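Savolville Robotics Club
Progress report to the Jokell education fund, June 24, 2021
Prepared by Farah Goh

Work since the last report has centered on the tube handling task. The team has 7 students, 6 of whom have completed the arm safety course. The seventh is scheduled to finish before the summer break.

The table layout now follows the competition rules: grid sheet, blue rack, red-capped tubes, and small loose items such as foam cubes placed outside the rack. Positions are changed between runs, so the arm cannot rely on stored coordinates.

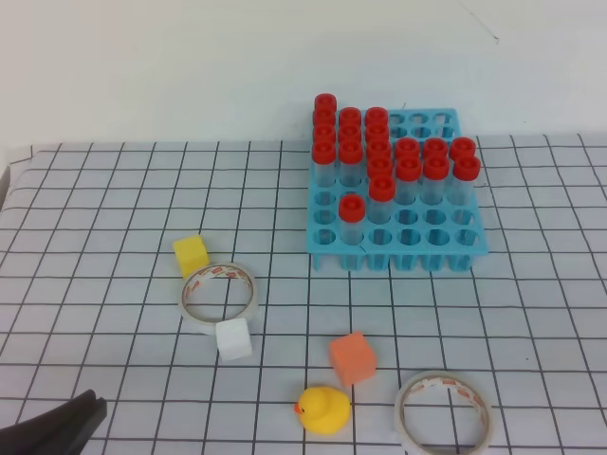
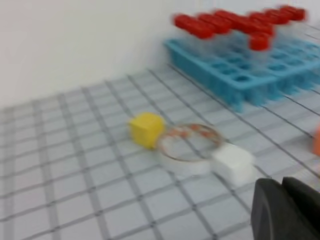 We have logged 192 runs to date. The last 40 used the revised grasp routine, which closes on the cap in two stages. Logs and code are in the Sembiring repository, and the fund's reviewers have read access.

Open items:
Wrist camera exposure – settings still to be fixed before the next block of runs.
Gripper pads – Groline has quoted for a softer set. The cost is within the parts budget.
Student documentation – the calibration chapter is in draft.

No change to the total budget is requested. The next report is due in October and will cover placement accuracy by rack column.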